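Mesh wash bags – worth it or a faff?

kemberg_jo
Posted 11/10/23
Right, laundry people. I lost two bra hooks and a sock to the machine last month so I've finally gone and bought some of those net bags. Dultex ones, pack of 3. My sister swears by them, my other half says they just stop things getting clean. Who's right? And do I really have to fold them up after, or can they live in a heap on top of the drum?

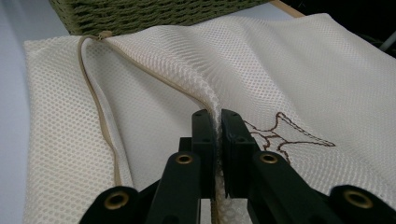 Folding them is a pain, I'll give you that. I used to ball mine up and shove them behind the powder, and then one got a hole and I went off the whole idea. The white one with the beige piping has lasted miles better, and now I lay it out flat and bring it up by a fold in the mesh, then halve it along the piping. Takes seconds! As for getting clean, mine come out fine so long as I don't stuff them.
– Antigoni Raptis

tubs_and_suds
Disagree, sorry. I had 7 of the things at one point and everything in them came out creased to bits. Tights and bras, fine. Shirts, never again. I've gone back to doing up the hooks and hoping.

Antigoni Raptis
But were you filling them right up? Half full is plenty. I wouldn't put a shirt in one either, mind.

okoro272
What about heavier stuff? I've got grey trousers with a twill weave that go bobbly if you so much as look at them.

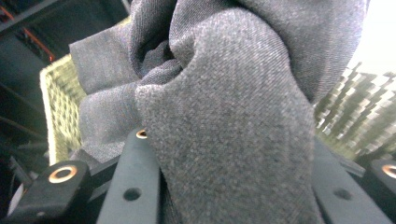
Grey twill, all bunched up – the weave shows best on the smoother bits.

tubs_and_suds
Inside out, cool wash, no bag. The bag just holds them in a lump.

Antigoni Raptis
I'd still bag them, on their own, in a big one. We'll have to differ!

kemberg_jo
Thanks all. Bras in, shirts out, trousers undecided. Does anyone know if the Skillis bags have a better zip? The Dultex one already sticks.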